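White plastic tray, specks wont come off

Got 2 of these for starting seeds on the kitchen counter. Washed, rinsed, still see bits on the bottom.
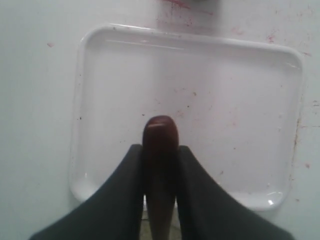
The tray, tiny dark and pinkish specks in the middle.

Is it mold? Dont want to lose another batch of basil. Dish soap only so far.
Ognjen Kolev

Pink could be anything, can't tell from a photo. Soak it in warm water with a splash of bleach, ten minutes or so, then rinse really well and let it air dry. Never mix the bleach with vinegar. Basil mostly dies from overwatering anyway, water from below and dump what's left.
Adelino Amaral

just use egg cartons, trays are a waste of money imo
Evside13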